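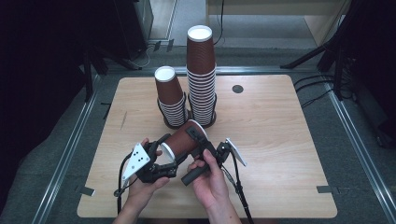 A hand-held gripper with one paper cup, in front of two stacks of cups set upside down. Photo: Wosten

October
By Kuo-hua Leung, Wosten

Wosten opens its hand-teaching library to other robot labs

ELDEN – Wosten is releasing Plikari, a library of 2,193 household and food-counter tasks, each one shown to the robot by a person holding the gripper in their own hands. The library is free for teaching and research, and the first part of it can be requested starting this month.

The idea behind Plikari is simple enough to explain to a ten-year-old, and we have done so at two school open days. A person picks up a gripper of the kind a robot arm would carry, does the job with it, and a camera records what the gripper sees and does. Later a robot learns from those recordings. The person teaching needs no joystick and no programming, and most people get the feel of the handle within a morning.

Paper cups were one of the first subjects we chose, and they are still a favorite in the workshop! They weigh almost nothing, they nest tightly, and they bend if you squeeze them a little too hard. Anybody who has tried to pull a single cup from a tall stack in a hurry knows how often two come away together. A person sorts that out with a small twist and a bit of patience, without thinking about it. Getting that small twist into a recording, in a form a robot can learn from, is the part of this work that still gets us out of bed early.

The cup set in Plikari holds 295 demonstrations by 8 people. Some of them are right-handed and some left-handed, a couple had worked behind a coffee counter, and one had never touched a gripper before her first recording. We kept the slow ones and the clumsy ones. Demonstrations in which a cup is dropped and picked up again are marked as such, so that labs can use them or leave them out.

"I came to this from remote control, where I spent two years steering an arm from the next room with a headset on," said Kuo-hua Leung, who leads demonstration work at Wosten. "I liked it, and we still do it for heavy or hot things. But with the gripper in your hands you feel the cup give. You slow down at the right moment because your fingers tell you to. The first time I watched an arm slow down in that same spot, I called everybody over to look."

Remote control has its place in the library too. Tasks that call for a long reach, or for two arms moving together, were recorded by operators at our Hoekstra site, and they carry their own label. Where the same task was taught both ways, the two versions sit side by side. We are curious to hear what others make of the differences, as our own team does not agree on them yet (lunch has run long over this more than once).

Plikari will come out in 6 parts. The first covers stacking, unstacking and sorting of light objects, including the cups. Pouring and wiping come next, followed by drawers and doors. The order of the remaining parts is still open, and we would welcome requests, especially from groups that teach beginners.

Each part comes with the recordings, a plain-language guide to how the task was set up, and the notes our demonstrators wrote at the end of their sessions. Please read those notes. They are full of small discoveries about wrists, elbows and table height that never made it into the guide.

Labs, schools and colleges can ask for access by writing to the Plikari desk at Wosten in Elden. Visitors who would like to try the gripper themselves are welcome at the Elden workshop by appointment, mornings from 9:30.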